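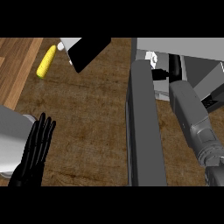

Fig. 4.1 Simulator view, corn cob task, left hand raised.

4. Setting up the corn cob task in the simulator

Work through this section before you book time on the real arms. You need a club login, the Skarnon simulator installed (section 2) and a controller that has passed the check in section 3.

4.1 Loading the scene

1. Open Skarnon and choose Load Scene.
2. Pick "corn_table" from the Mosoti folder. The first load is slow on the older laptops. Leave it alone until the progress bar clears.
3. Set the camera to Overhead. The view has a black band along the top and bottom – leave these on.
4. Check that you can see the yellow cob on the brown wooden surface and the black left hand below it. If the hand is missing, press Reset Arms once.
5. Type your team name in the log box. Runs without a team name are deleted at the end of the night.

Note: The long gray bar near the middle of the view is a solid object in the simulator. The hand will stop against it and the run will be marked as a collision.

4.2 Practice run

1. Set speed to 15 per cent.
2. Press Start and wait for the tone.
3. Move the left hand toward the cob with the fingers spread. Keep the right arm parked for the whole run.
4. Come in from the lower left. The black panel is close to the upper end of the cob, so coming in from the top leaves you very little room.
5. Close the fingers slowly. If the cob rolls, open the hand fully and back off before you try again.
6. Lift, hold until the second tone, then put the cob down on the wood.
7. Press Save. Do not close the window until the run number shows up in the log.

Caution: Do not raise the speed above 75 per cent, even in the simulator. Saved runs can be played back on the real arms, and Clastitz playback uses the speed you recorded.

4.3 If something goes wrong

Hand jitters when still: recalibrate the controller (section 3.2).

Cob falls through the table: known fault in the old physics file. Ask Abhishek Tyagi for the new one, or reload the scene and carry on.

Error 837: the log folder is full. It holds 1,000 runs. Move your team's runs to the shared drive and restart.

4.4 Sign-off

Show three clean saved runs to Atieno Biwott or Sorcha Gunn. They will initial your card, and you can then put your name down for the June sessions on the real arms.

Section last changed May 28, 2025 by Tomoyo Kamata.

Filed under: Robotics Club > Member Guides > Simulator

Related pages
Section 3: Controller check and calibration
Section 5: Booking the real arms
Pudport challenge: rules and scoring
Moving runs to the shared drive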